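Haltik Working Group on Two-Arm Handling
Call for participants: reviewers and trial operators for the bench practice guide

Haltik is revising its practice guide for two-arm manipulation at shared benches. The current edition was written for fixed cells behind a fence and says little about soft goods, loose cabling or operators who change over during a shift. We are looking for 14 participants from laboratories, integrators and small manufacturers to review the draft and to run a set of bench trials against it.

Background

The draft has 75 clauses. Most deal with matters that sites already handle in some way: who may enable the arms, how a bench is cleared between runs, what is written down when a run is stopped. The difficulty is that they handle them differently, and records from one site can rarely be compared with records from another. During the first comment round the group received 958 comments, the largest share of them on the clauses for deformable items.

Trials are carried out with ordinary household and packaging items, as supplied by each site. Bags are included in every set. A bag held at one point hangs differently each time it is picked up, and clause wording that works for a rigid box (grip width, approach direction, point of release) has to be rewritten for it. 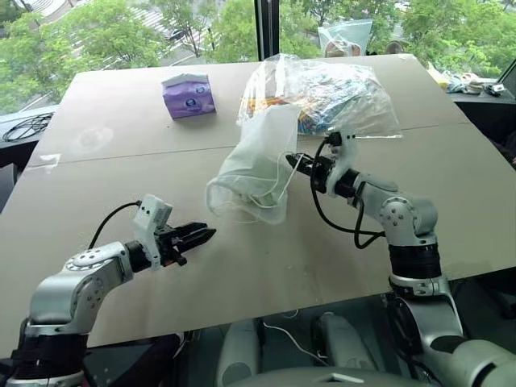 Trial work

Participants run the draft procedure at their own bench, with their own equipment. The points under test are:

Bench layout. Items not used in the current run are kept outside the marked working area, or their position is recorded before the arms are enabled.

Cable routing. Cables along an arm are checked through the full range of movement at reduced speed. The draft does not yet state a permitted loop size, and proposals are welcome.

Idle arm. When one gripper is holding an item, the other is either assigned a task or held at a stated position. Drifting or undefined idle positions are logged as a fault.

Handover between grippers. The receiving gripper closes before the holding gripper opens. For mesh, film and cloth, the operator records where on the item each grip was taken.

Stopping. Any person at the bench may stop a run, without giving a reason at the time. The reason is entered in the log afterwards – "unsure" is an accepted entry.

Who should apply

Applicants should have regular access to a bench with two arms and parallel grippers, and should be able to name a person responsible for its safe use. Experience of writing standards is not needed. We would particularly like to hear from operators who do the daily work, including those whose job title says something else. Sites using teleoperation and sites running learned or scripted control are equally eligible, but must state which applies to each trial.

Applicants may not review clauses that they drafted in the first round.

Commitment

The trial period opens in June and involves two sessions at the participant's own site, followed by a written return on the standard form. There is one remote meeting for all participants, starting at 10.00. Returns that report a failed procedure carry the same weight as any other, provided that the log is complete.

Participation is unpaid. Travel to the closing meeting at Rorkby is refunded on receipt of tickets. Participants are named in the published guide unless they ask otherwise.

How to apply

Send one page giving your site, the equipment available, the control method and the name of the responsible person. Please do not send promotional material or video. Applications go to Nuanchan Yensuk at the Haltik office in Rorkby. Technical questions on the draft clauses should be addressed to Narendra Lodhi, who edits the section on deformable items.

Applicants will be told the outcome by letter or e-mail, and the draft is sent out with the letter of acceptance.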